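The Pistine Psalter, Reference Edition

Clorndale Press
Home / Psalters and Prayer Books / Reference

The Pistine Psalter, Reference Edition
Translated and annotated by Khải Nông
Index and cross-references by Khang Nghiêm

Hardcover, 457 pages
Language: English, with Hebrew headings
Availability: in stock
Page updated 2018-03-13

Also available in this line

The Pistine Psalter, Pocket Edition
The Pistine Psalter, Pulpit Edition
The Pistine Psalter
audio
Reading the Psalter in Turkero Order
Companion Notes to the Psalter
(with Khang Nghiêm)

Overview

The Reference Edition contains all 150 psalms in the Pistine translation, first published in 2000 and revised for this printing. The translation is unchanged in most psalms. Revisions are confined to places where the earlier wording depended on a conjectural reading, and each is marked in the outer margin with a small dagger. A table at the back gives the old wording next to the new, so that a group using mixed copies can follow along.

Notes are set at the foot of the page and keyed to verse numbers. They cover vocabulary, parallel passages, and the main differences between the Hebrew and Greek texts. They do not include devotional comment. Readers who want that material should see Companion Notes, sold separately.

Verse numbering

English numbering is used throughout. Where the Hebrew numbering differs, usually by one verse in psalms with a long heading, the Hebrew number follows in brackets. Greek psalm numbers appear at the top of the page, inside corner. The pocket edition omits both.

The five-book division is kept, with a blank leaf between books. Psalm headings are treated as part of the text and are set in the same type as the verses. Selah is retained wherever it occurs in the Hebrew and is not translated.

Type and paper

Psalm text is set in Brunner Book. Notes are in 9 point Brunner Text, one column. The Hebrew headings use a pointed face and are vocalized but not accented. Poetic lines are broken by sense, with turned lines indented twice so they are not mistaken for new half-lines.

The paper is uncoated cream stock. Pencil and ballpoint are suitable; liquid highlighter will show through. Outer margins are wide enough for short annotations on most pages — the exception is Psalm 119, where the acrostic letters take up part of the margin.

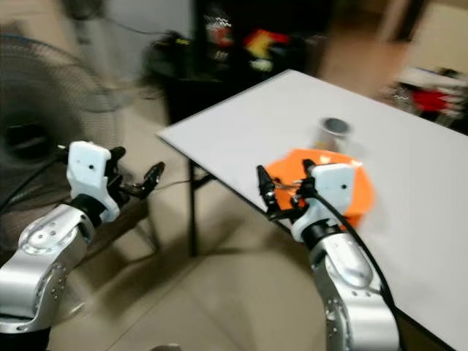

The binding is sewn in sections and lies open at any point after the first few pages. Boards are covered in dark blue cloth with the title stamped on the spine only. There are two ribbon markers. No slipcase is supplied with this edition, and the slipcase sold for the pulpit edition is too large for it.

Index and tables

The index has been rebuilt for this printing. Entries are arranged by English keyword, with the Hebrew root given in transliteration after the first reference. Names and places are in a separate list. Further tables include:

Psalms by heading (David, Asaph, Korah, and others)
Psalms quoted in the New Testament
Psalms by traditional hour of prayer
Thirty-day reading cycle, morning and evening
Turkero order, with page numbers

The Turkero order groups psalms by form, so that laments, thanksgivings, and royal psalms can each be read as a set. The table in this volume gives the sequence only. The reasoning behind it is set out in the separate title listed above.

Use with the audio edition

The audio edition follows the revised text. It is a plain reading by a single voice, one track per psalm, except Psalm 119, which is split at each Hebrew letter. Headings are read aloud. Notes and tables are not recorded. Copies of the audio edition made before the revision remain usable, but will differ from the printed page at the daggered verses.

Errata

A corrected leaf for the table of New Testament quotations will be available in April. It repairs two page references on the Hebrews line. Owners may request it by mail at no charge; please state the printing, shown at the foot of the copyright page.

Ordering and returns

Single copies ship flat in a board mailer. Congregations and reading groups ordering by the carton should use the trade form. Unmarked copies may be returned within 30 days of delivery. Cartons may be returned only if the seal is intact.

Permission is not needed to read the translation aloud in worship or to print one psalm in a service leaflet, provided the credit line on the copyright page is included. Other requests go to Clorndale Press, Rights — allow extra time for musical settings, which are reviewed by the translator.

Related titles

A Short Grammar of the Psalm Headings
Canticles in the Pistine Translation
Reading Journal, ruled, to match the Reference Edition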